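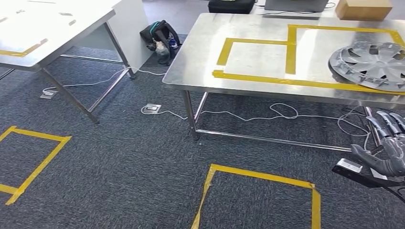
The hubcap, the steel table and all that yellow tape.

I'd been at Donstead for exactly one cup of tea when Baltasar Echevarría asked me what I knew about hubcaps. Nothing, I said. I'd come about the filing job.

"Good," he said. "Then you won't have opinions."

He steered me over to the steel table and we both had a look at it. Silver-grey thing, curved spokes like a star that had been spun too fast, little clips all round the rim. It was lying right across the yellow tape, and I could see this bothered him terribly (he kept tugging at his cuffs).

"Maximiliano Bravo says it came off his mother's car on the Gornus road," he said. "In December. He wants it back."

"So give it to him!"

"Three other people want it too."

Well, I laughed, and then I saw his face and stopped. He'd offered 100 for it himself, he told me, and been turned down by letter. A letter! Two pages, on both sides, in green ink.

I asked if I could put my bag down while he talked, and he waved at the carpet, where there was already a black backpack tucked behind the tables – green bits on it, something pale against the front.

"Whose is that?" I said.

Baltasar looked at it for a good long while.

"It wasn't there at lunch," he said, and he went very quietly to lock the door. I stood there holding my handbag with both arms, thinking about my bus, which left for Gostis at ten past four, and from somewhere down the corridor a man's voice started calling for his mother's hubcap.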